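Harness and lanyard pre-use check: group and centre kit

Shares 7 | Comments 2

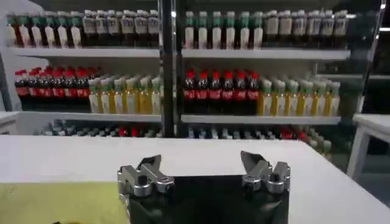
This checklist is for centres and clubs that lend out harnesses, lanyards, slings and helmets. It covers the check made before each session and the longer one done when kit comes back to the store. It does not replace the maker's instructions, which should be kept with the kit record. If the two disagree, follow the maker.

Work in good daylight or under a bright lamp. Have the kit record open, and a red tag and pen to hand.

1. LABELS AND RECORD

[ ] Serial number can be read and matches the record
[ ] Date of manufacture can be read
[ ] Item is within the life given by the maker
[ ] Last full inspection is in date

Comment: Labels on the older Inard sit harnesses are sewn inside the waist belt and fade where the buckle rubs. If the serial cannot be read, the harness is withdrawn even if the webbing looks new. Do not write the number back on in marker.

2. WEBBING

[ ] No cuts, nicks or pulled threads at the edges
[ ] No glazing, stiff patches or melted fibres
[ ] No chemical staining, paint or bleached areas
[ ] Tie-in loops checked on the inside face as well as the outside

Comment: Bend the webbing into a tight U and move along it a hand's width at a time. Edge cuts open up and are easy to see. Light fuzz on leg loops is normal. Fuzz on a tie-in loop that hides the weave is a fail.

3. STITCHING

[ ] All bar tacks complete
[ ] No loose, cut or worn threads
[ ] No stitching repaired or added by hand

Comment: Contrast thread helps. On the Tridberg slings the thread is the same colour as the tape, so use a fingertip as well as your eyes.

4. BUCKLES AND METAL PARTS

[ ] No cracks, sharp edges or bending
[ ] No corrosion beyond light surface marks
[ ] Webbing runs freely and holds when loaded by hand
[ ] Rivets and pins tight

5. CONNECTORS

[ ] Gate opens and closes fully without sticking
[ ] Locking sleeve turns through its whole travel
[ ] No grooves from rope wear
[ ] Gate lines up with the nose when closed

Comment: A sticking gate can be washed in warm water, dried and lubricated, then tried again. If it still sticks, tag it. Grit from the Fusby quarry is fine enough to get into the hinge – allow extra time after sessions there.

6. ADJUSTABLE LANYARDS

[ ] Length between connectors, fully extended, is within limits
[ ] Adjuster grips and releases
[ ] End stop present and stitched

Comment: Our Entwistle lanyards are recorded at 980 mm when new. The last one measured was 974 mm, which was passed. Wet rope shrinks a little on drying, so measure dry and with the same hand tension each time. Write the figure down even when it has not changed.

7. HELMETS

[ ] Shell free of cracks and deep dents
[ ] Cradle clips all seated
[ ] Chin strap and buckle sound
[ ] No stickers other than the maker's own

RESULT

[ ] Pass – return to store
[ ] Clean and recheck
[ ] Withdraw – red tag, locked box, note in record

Comment: Allow almost 60 minutes for a full bag of group kit. Withdrawn webbing is cut through before it goes in the bin.

Comments (2)

Do you check the slings on the rack or take them off? We have been leaving ours hung up and I suspect we miss the top part.

Reply: Take them off. The bit over the peg needs looking at too.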